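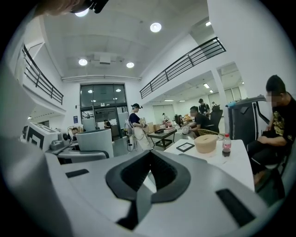
> The Malladdale bus drops you a good two miles short of the trailhead in August, so don't count on it. We ended up walking the road both ways.

Thanks for this, I had no idea! I was going to put the whole club on that bus — 90 minutes of folks singing, you can imagine — and then stroll up to Virnau for lunch.

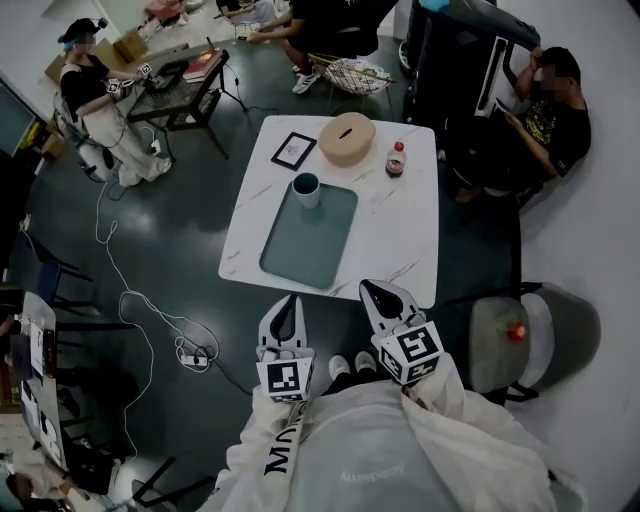 Can we park at the Bamov lot instead? The lot is open to hikers all summer, and you pay at the box by the gate.

So I'm leaning toward cars now. It would be 3 cars if people squeeze in, and I can take the coolers in mine.

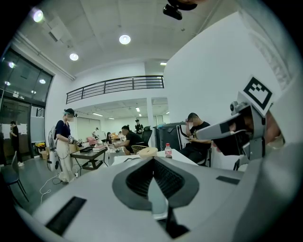
The other thing is lunch. I'd still like to eat by the lake if the tables are free, and if they aren't we'll sit on the grass. Let me know if you can drive!

March 29, 2018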